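The Okley Discrepancy

1. Instruction

Annag Laing was sent to the station at Okley in January to establish why it had become drier than its neighbour. The neighbour was Cifuentes, on the same side of the same valley. For as long as both had kept records, the two stations had agreed to within a few millimetres a year. In the last full year Cifuentes had returned 426 mm of rain and Okley had returned 309.

The office, which was a small one, offered three possible causes: a leaking gauge, a careless observer, or weather. Sivaprasad Rai, who ran it, did not believe in the third. He gave her a measuring cylinder, a spirit level, a tape and the station file, and asked for a report of not more than two pages.

The file named the observer as Eusebio Figueroa. He had read the gauge at nine each morning since before the file began. There was one photograph of him, taken for a newsletter, standing beside the gauge with his hat off.

She took the early bus and was at the gate by a quarter past eight.

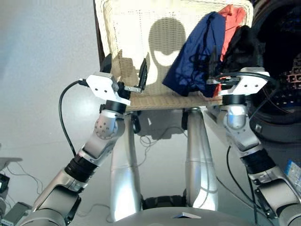 2. The instrument

The gauge was a copper cylinder sunk into turf, with its rim standing a hand's width above the grass. She laid the level across it in both directions. It was true. She measured the rim across and found it within tolerance. She drew out the inner bottle, stood it on a sheet of dry paper, filled it and sat on the step for half an hour. The paper stayed dry.

At nine Figueroa came out in slippers, nodded to her, waited until she had put the bottle back, and took it out again. He read it, wrote the figure in the book, and wrote beside it that the bottle had been filled by the inspector. Then he asked whether she had had breakfast.

She had not. She wrote in her notes that the observer was punctual and that the instrument was sound.

3. The book

The register was kept in the kitchen drawer. She read it at the table from nine-thirty until almost noon. The entries were in one hand throughout, in pencil, with traces marked as traces and no suspicious run of round numbers. A careless observer tends to miss small amounts and to make up the days he was away. Figueroa had been away four times and had said so, and on each occasion the figures had been taken by Vega Olmedo from the next house, who initialled them.

She compared the book against the Cifuentes returns, month by month. The two agreed until the end of one March. From the first week of April, Okley was low. It was low by a larger share on windy days than on still ones, and lowest of all when the wind was in the west.

"Did anything change in April?" she asked.

"My wife died in the February," he said. "The clocks went forward."

She wrote down the second of these and, after a while, the first.

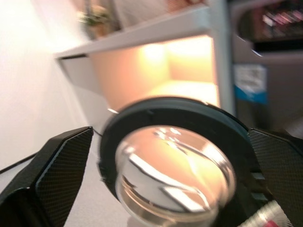 Wind is the usual enemy of a rain gauge. Air speeds up as it passes over the rim and carries the smaller drops across the opening, so that an exposed gauge catches less than falls. A hedge or a wall at the proper distance reduces the loss, and one too close intercepts the rain itself. To separate the two effects she needed a second catch at another point in the garden, and she had brought no second gauge. Figueroa looked through his cupboards and came back with a round transparent container that had a thick black ring for a rim. She measured across the opening, worked out the area and wrote the conversion on a strip of tape. It was not an approved instrument. She set it in the turf by the back wall, level, and recorded it as Vessel B.

It rained from one o'clock until shortly after four, with a moderate wind from the west. They spent the time indoors. He talked about the spring, which had been cold. She calculated that if the loss had been constant since April, the true annual figure for Okley would have been 436 mm, ten above Cifuentes, and this was the margin the two stations had always kept.

At half past four they went out with a torch. Vessel B, after conversion, had caught around a third more than the copper gauge.

4. The site plan

The file contained a plan of the garden, drawn when the station was opened. It showed the gauge in the lee of the back wall, at a distance of 2 times the wall's height. Annag measured from the gauge she had tested that morning. It stood in the open, near the front path, with nothing between it and the valley.

She measured again from the other side, in case the plan had been drawn the wrong way up. It had not.
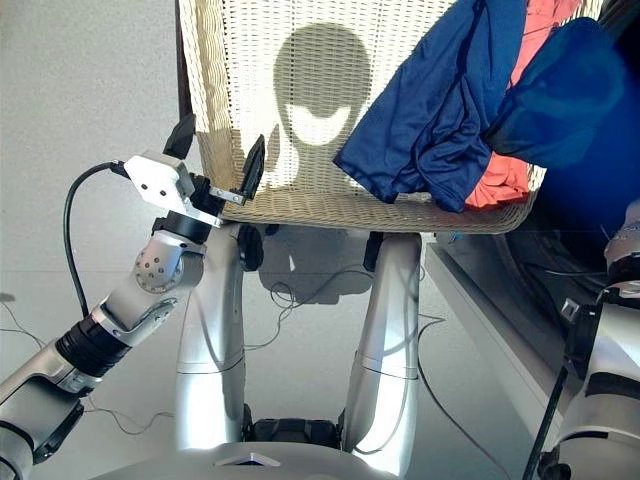 Who had moved the gauge? Leandro Pastor had moved it, at the end of March, at the observer's request.

Pastor was the man who cut the grass. She found him in the lane, loading a mower into a van, and he confirmed the date without being pressed. It had taken him a morning. He had cut the turf in one piece, kept the cylinder upright and checked it with his own level, and he was pleased to hear that it was still true. He had assumed there was a form for it and that Eusebio had sent it in.

"Did he give a reason?"

"He wanted it where he could see it from the front room," said Pastor. "He sleeps down there now. He said that side of the garden was hers."

She went round to the back wall with the torch. There was a bench, and a bed that had been dug over and not planted. A shallow ring in the turf showed where the cylinder had been.

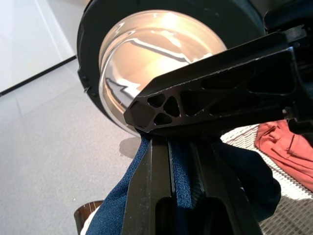 5. Findings

The instrument is sound. The observer is competent and his entries are to be trusted as a true account of what the gauge caught. The discrepancy is due to a change of site in late March, not notified, with a resulting increase in exposure to the west.

6. Recommendation

The first draft recommended that the gauge be returned to its former position. Annag wrote it on the evening bus and crossed it out before the terminus.

The second draft recommended a wind shield of the ordinary pattern, to be fitted at the present site, and a note in the station file recording the move. Readings taken between April and the fitting of the shield were to be kept as written and marked low.

Rai telephoned the following morning at ten. He had both pages in front of him.

"A shield costs more than moving it back," he said.

"Yes."

"Is there a technical objection to the old site?"

She said that the ground there had been disturbed. He asked for how long. She said she would expect it to settle, but that she was not able to give a figure, and he wrote that in the margin and passed the report for filing.

The shield was fitted in the spring. Figueroa entered it in the register at nine, below the day's reading, which was a trace.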